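Home | About Us | Classes | Visit | Contact

About Plamwood

We're a community baking school, and we love bread! Majdi Nimri started Plamwood with 2 ovens and a sourdough starter his aunt brought over from Abu Hammour (it's still going, and still smells wonderful). These days we teach flatbreads, rye, enriched doughs and whatever else our students talk us into.
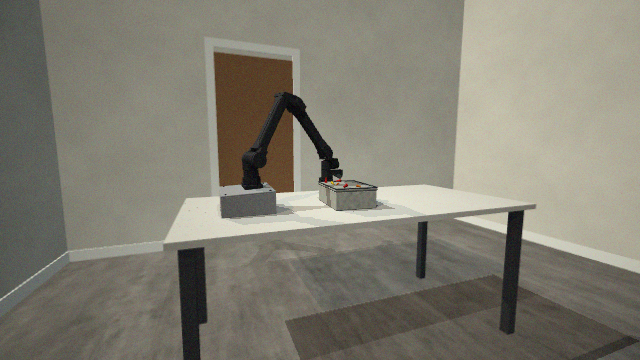 Most people come to us having never kneaded anything in their lives. Our beginner class is the one we get most excited about, and you'll shape your own loaf in the very first session. We like a long table with a white top for that, with plenty of space to stretch and fold, and everybody working side by side and comparing dough. Bring an apron and a box to carry your bread home.

Last June we baked almost 1000 rolls for the street fair, which was hot, floury and great fun.
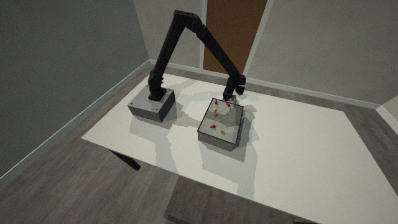

We're hoping to do it again next year, with more seeded rolls and a few trays of Majdi's date buns. If you'd like to help, ask at any class.

Recent posts
Feeding a starter in cold weather
Rye for beginners
A visit to the Itura mill
Date buns, the long version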